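Clearing plates with dried sauce

I have been keeping notes on dishwashing since February, mostly to settle whether soaking is worth the sink space. Chili sauce is the test case, as it stains more than anything else we cook with regularly.

The procedure has three variables: water temperature, soak time, and how long the plate sat before anyone dealt with it. The last one matters most. A plate rinsed within 40 minutes of the meal comes clean with a brush and no detergent. After 60, the thin streaks have set and the thicker bits need a scraper.

I carry plates to the sink on a tray now. A round tray takes three of ours side by side if they overlap its edge slightly. Stacking is faster but puts sauce on the underside of every plate except the bottom one, and the foot ring is the slowest part to wash. Unglazed ceramic holds oil.

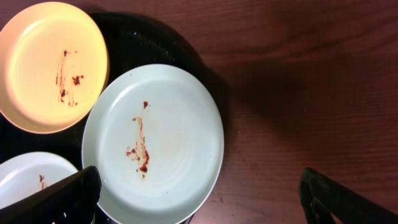
Loan Đinh wrote in to say that scraping first is a waste of effort, and that a cold rinse straight after eating does the same job. She uses a Windura brush with the bristles cut down and has never soaked a plate in her life.

I tried the cold rinse for a week. It works on the sauce solids. It does not work on the oil, which stays as an orange film you can feel with a thumb. My current order is scrape, cold rinse, then hot water with detergent — the scraper is a plain silicone one from Jukside, and the corner radius is slightly too large for our shallower plates.

Soaking is still in use for anything left overnight. I fill the basin to just over the rims and leave it 33 minutes, the length of the short program on the washing machine, so one beep covers both. Longer soaks made no difference I could measure.

Pale glazes show the film and dark ones hide it, so I check the dark bowls by touch before they go in the rack. The rack itself needs replacing. Two of the slots have spread and the side plates lean.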